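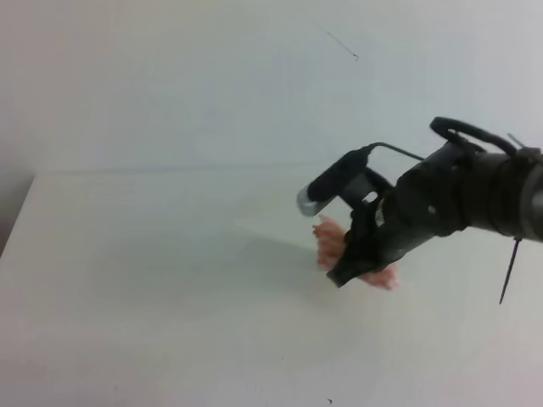
Progress report to the Mendonça Fund
Sturnow Valley Hedgerow and Orchard Survey
Second reporting period, April to September

1. Where the project stands

The survey is on schedule for the lower valley and behind schedule for the upper valley. Field work between Sturnow and Flutstead is finished. The stretch above the Flutstead bridge was meant to be finished by August and is about two-thirds done. Spending is slightly under budget, mainly in travel. We are not asking for more money in this report, but we are asking to move a small amount between budget lines (see section 6).

2. Field work

We have now recorded 1,168 fruit trees in old orchards, gardens and hedgerows. Most are apples. Pears come next, followed by damsons and a small number of quinces. Each record gives the location, trunk girth, general health, signs of past pruning or grafting, and whatever the landowner could tell us about the tree.

The method changed a little in June. In the first period, surveyors wrote girth at chest height, but many of the older trees fork below that point. We now measure at the narrowest place under the first fork and write down the height of the tape. Trees recorded under the old method were measured again where this could be done on the way to other sites. The rest are flagged in the data and should not be used for age estimates.

Late frost in the first week of May hit the lower orchards harder than the upper ones. Fruit set was poor on the river side of the road, and on many trees there was too little fruit to support an identification. Those trees will need a visit next fall. The slope above Lorkard Farm had a normal crop.

3. Identification of varieties

Fruit samples went to the identification day at Flutstead hall in September, and leaf samples from selected trees were sent for DNA testing. So far 32 named varieties have been confirmed. A further group of trees matched each other but did not match anything in the reference collection. They stand within a mile of one another, and all appear to be grafted, so someone was growing the variety on purpose. We are calling it the Sturnow russet in our notes until we have a better name. A cider apple with a similar description is mentioned in a nursery list from the 1880s held at the county archive, but the description is short and would fit several kinds.

DNA results have been slow. The first batch took eleven weeks instead of the six we had planned for. The second batch is still out and will be covered in the next report.

4. Access to land

Most landowners have been helpful and several have walked their orchards with us. Two declined access. One of these holdings can be partly surveyed from the public footpath, and we have done that. The other cannot be seen from any path and is marked as a gap on the map.

Access above the Flutstead bridge is the main cause of the delay. The farm track was closed for drainage work from late June until the end of August, and the only other way in adds forty minutes on foot each way. Surveyors used the time to finish hedgerows closer to the village, which had been planned for the third period, so some of the lost time has been made up.

5. Grafting and training

Two grafting workshops were held at Lorkard Farm in April, one for beginners and one for people who had grafted before. Both were full. Scion wood had been cut in January from the trees in the worst condition and kept in cold storage. Take was good on the apples – the pears did less well, and we think the rootstocks had dried out before they were delivered. We will order from a closer supplier next time.

The young trees are lined out in the nursery bed and were watered by hand through July. Rabbit guards were put on late, and a few trees in the row nearest the hedge were lost.

Pruning training was moved from September to December at the request of people who had signed up and were busy with harvest. The trainer's fee is not affected.

6. Budget

Travel is underspent, partly through car sharing and partly from the missed visits to the upper valley. Printing is also underspent and will catch up when the variety guide goes to press. The testing line is overspent because we sent more leaf samples than planned once the unmatched trees came to light.

We ask the Fund to agree to move the travel underspend to testing. The total for the year would stay the same. A table of spending against budget is attached separately, with receipts.

7. Next period

Finish the upper valley, starting with the orchards along the farm track.
Hold the December pruning days.
Cut scion wood in January from the unmatched trees, with at least three grafts of each.
Complete the draft text of the variety guide and send it to the Fund for comment by the end of February.
Write again to the owners of the holding we could not see.

The shared map has been updated with all records checked up to the end of August. September records are still being entered and will be added in November.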